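Slide 1. Hello, thanks for having me

Say hi, wait for the stragglers with coffee. I'm Peadar Hanrahan, I was script editor on both series of Hindby, and yes, I know how it ends, and no, I'm not telling you until the questions (ask me nicely).

Slide 2. How we got a second series

Everyone assumes it was the ratings. It wasn't! We went out at nine on a Monday against the football and got hammered. What saved us was catch-up, and people's mums. Clasance had us down as finished by May, then the overseas sale to Tulau came through and suddenly there was money for six more episodes.

Read out the viewer letters bit here. We had 2,031 emails after the ferry episode, most of them cross about the dog. (Pause. Somebody always groans.)
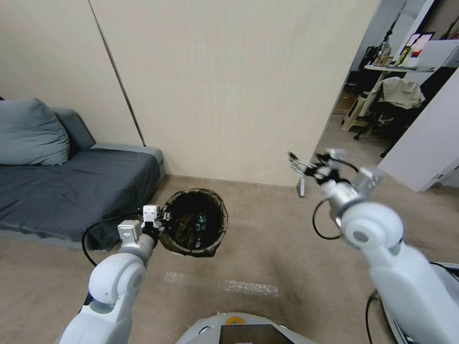

Slide 3. The writers' room

Keep this short, I ramble. Four writers, one long table, and a rule that you couldn't say "in the pilot" before lunch. We broke the whole series in 26 days, then threw out episode 2 because it was really episode five wearing a hat.

Mention the cold open we lost. I still think it was the best thing we wrote, and if there's time I'll do both voices.

Slide 4. Clip, the harbour argument

Check sound first!! Last time it played silent and I had to mime. Point out that the long silence after "you sold it" was in the script, a full half page of it, and the director fought for every second in the edit.

Slide 5. What's next

Surdu, new drama, same team, still at the outline stage so I can't say much. Plug the mailing list. Then questions, and keep an eye on the clock because they want the room back at four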